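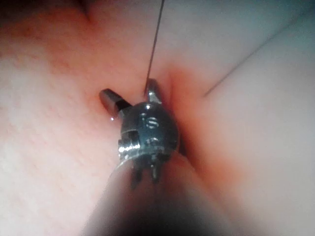

조직 주름 사이에 놓인 집게 끝과 가느다란 실

봉합 연습 자주 묻는 질문

클로스트콤(Clostcombe) 실습실에서 봉합 기초반을 맡은 뒤로 메일함에 같은 질문이 계속 쌓여서 한데 모았어요. 수련 막 시작한 분들 기준이고, 제 손버릇이 많이 들어간 답이니 지도해 주시는 선생님 말씀과 다르면 그쪽을 따르세요!

실은 어디를 잡아야 하나요?
저는 바늘에서 조금 떨어진 곳을 잡아요. 바늘 바로 옆을 잡으면 바늘이 홱 돌아가서 끝이 어디를 향하는지 놓치기 쉽거든요. 그리고 계속 쓸 부분은 세게 물지 마세요. 집게에 눌린 자리는 생각보다 쉽게 상하고, 꼭 마지막 매듭에서 끊어집니다(제가 첫 달에 제일 많이 한 실수예요).

매듭이 자꾸 느슨해져요.
첫 번째 고리를 만들고 나서 양쪽 실을 당기는 방향부터 봐 주세요. 대부분 두 손이 다 위로 올라가 있어요. 조직 면을 따라 양옆으로 눕혀서 당기면 훨씬 잘 앉습니다. 미끄러운 실이면 첫 고리를 두 번 감는 것도 방법이고요.

화면으로 보면 깊이를 모르겠어요.
저도 한참 헤맸어요. 집게 끝을 조직에 아주 살짝 대 보고 표면이 눌리는 걸 보면서 거리를 익히는 게 도움이 됐습니다. 그림자도 의외로 쓸모 있어요. 다만 급하게 찌르듯 들어가는 건 금물!

좁은 틈에서는 집게를 얼마나 벌리나요?
실이 들어올 만큼만요. 활짝 벌리면 한쪽 날이 옆 조직을 밀고 있는데도 시선은 실에만 가 있게 되더라고요. 저는 두 날 끝이 다 보이는지 확인하고 나서 닫습니다.

연습용 실은 얼마나 길게 자르나요?
기초반에서는 26cm로 시작해요. 한 땀 뜨고 매듭짓기엔 넉넉하고, 엉켜도 풀 만한 길이예요. 연속봉합으로 넘어가면 33cm를 나눠 드리는데, 처음 며칠은 다들 실 정리하느라 시간을 다 씁니다 ㅎㅎ

하루에 몇 번이나 해야 늘까요?
매듭 다섯 개를 제대로 하고 쉬는 쪽을 권해요. 같이 가르치는 투멜로 프레토리우스 선생님은 더 하라고 하시는데, 저는 손목이 뻐근해진 뒤에 한 매듭은 나중에 봐도 엉망이더라고요. 연습 노트에 적어 둔 제 매듭이 지금까지 3,673개인데, 잘된 건 거의 아침에 한 것들이에요.

왼손이 말을 안 들어요.
왼손으로 바늘 넘겨받는 동작만 따로 떼어서 해 보세요. 재미는 없어요. 그래도 효과는 제일 빨랐습니다.

기초반은 언제 또 열리나요?
다음 반은 6월에 열어요. 자리 문의는 실습실 접수대의 카야 래체프 씨에게 해 주세요. 저한테 보내시면 답이 늦어요, 죄송합니다!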